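3.2 Judging shadows on plain surfaces

One of the pleasures of studying cast shadows is how much work they do without our noticing. A cup drawn on its own could be standing on a table or floating in the air, and most people will happily accept either. Add a small patch of grey touching its base and the question is settled at once. Move the patch a little way down the page and the same cup lifts off. We wanted to know how far this effect depends on the softness of the shadow's edge, and whether a plain background makes people more or less sure of their answers.

The material came from the Stunov set, a collection of 1397 still pictures, both rendered and photographed. We left out thirteen pictures in which the shadows were too faint to trace, which gave us 1384 for the main study. Each was sorted by surface (plain, grained or patterned) and by shadow edge (hard, medium or soft). Sorting was done by two of the authors working separately, and where we disagreed we talked it over until one label was agreed. Soft shadows on lightly grained surfaces caused the most debate, and they are also the ones we have grown fondest of. 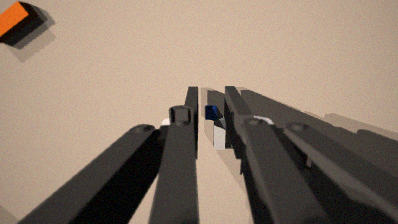 Viewers saw each picture for 400 milliseconds, followed by a grey mask, and then marked on a sliding scale how high above the surface they took a chosen object to be. The scale ran from "touching" to "well clear". They could take as long as they liked over the answer, but could not see the picture again. Sessions were held in the Dromex reading room with the blinds down and the ceiling lights off, and the screens were left to warm up before the first viewer sat down. We had planned afternoon sessions only, but added a Saturday morning when so many people asked to take part - a lovely problem to have.

Edge softness mattered more than we had dared to hope. When the shadow was hard, viewers placed the object close to the surface almost whatever the gap between object and shadow. When it was soft, the gap began to count, and answers spread out along the whole scale. This fits the everyday experience of holding a hand under a desk lamp: bring it down towards the paper and the blur at the edge of the shadow tightens up until skin meets page.

Plain surfaces gave a second result that we did not expect. We had supposed that a busy pattern would help by giving the eye something to measure against. In fact viewers were steadier on plain and lightly grained surfaces, and patterns seemed to get in the way of finding the shadow's edge at all. The Morikawa tiles, with their narrow dark stripes, were the hardest of the lot.

The angle of view also plays a part. A table top seen from high up offers a broad area on which shadows can spread, while the same top seen from near its own level shrinks to a narrow band. We put 333 low-angle pictures into a separate group for this reason (Figure 4), and their results are given in the next section. 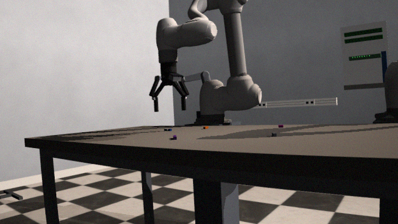 Figure 4. A table top seen at a shallow angle, from the low-angle group (rendered).

Within this group, the effect of edge softness was still present but much weaker. Several viewers told us afterwards that they had looked for the place where an object met the table and paid little attention to shadows. We find this very encouraging, as it suggests that people switch freely between cues according to what the view offers them. A follow-up using the Rodex lamp, whose width can be changed without moving it, would let us vary the softness of a shadow while keeping its position fixed, and we hope to begin that work in April.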